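Trellia Rooms – users' meeting, December

1. Main hall hire
Capacity stays at 100 seated. Bookings for the Destdale room pass to the new form.

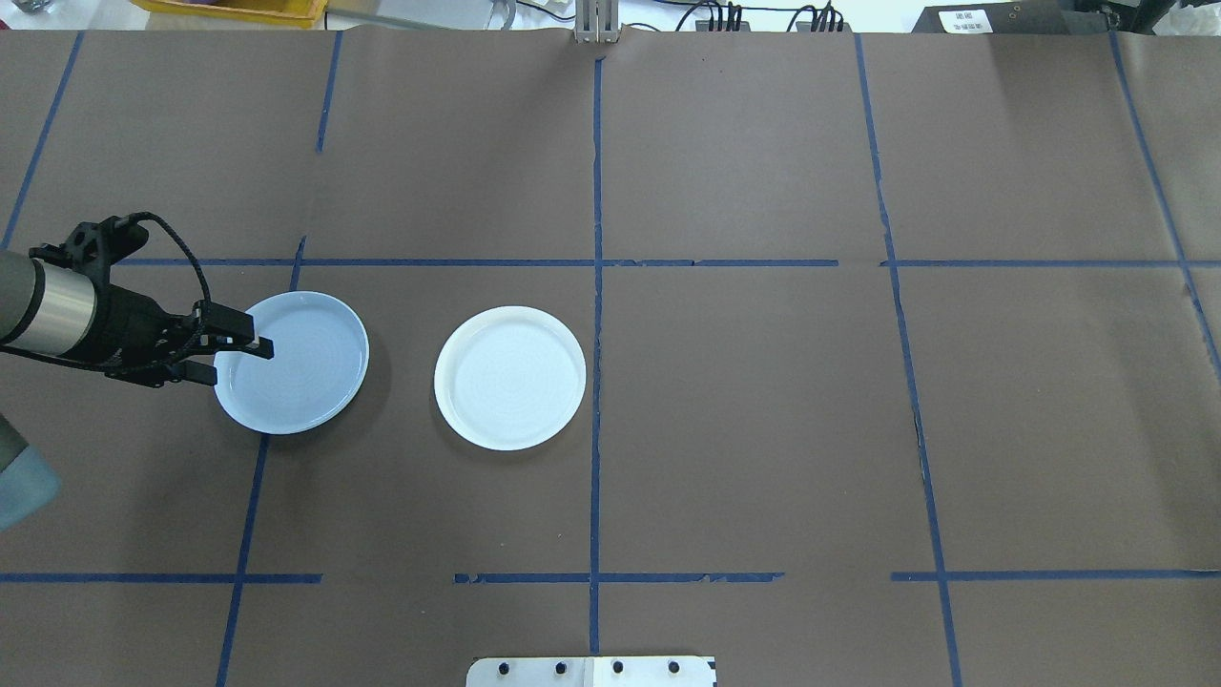

Hirers must return the key by the agreed time.
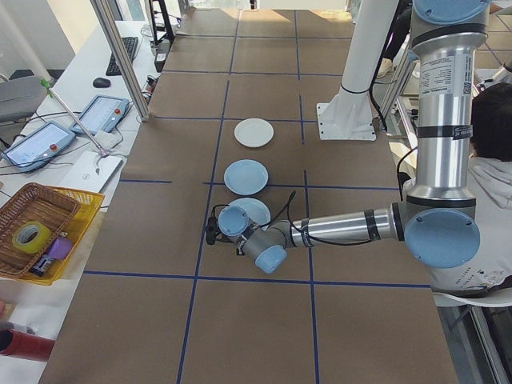
Minutes by R. Picard

2. Sound system
The mixer has 2 dead channels – repair quoted at £805. Agreed.

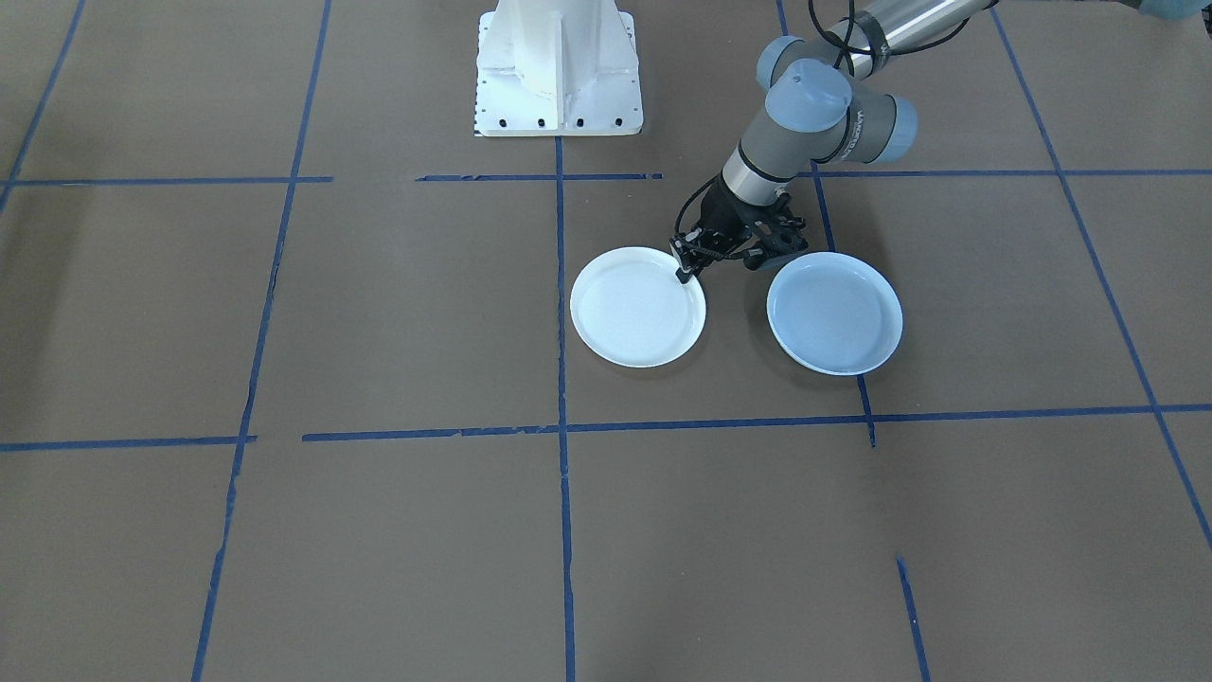 The spare microphone stays in the cupboard until the work is done. 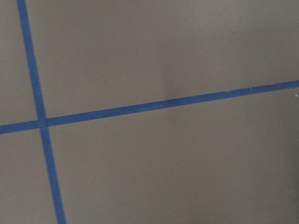 3. Zanidel stage lights
Deferred to the next meeting.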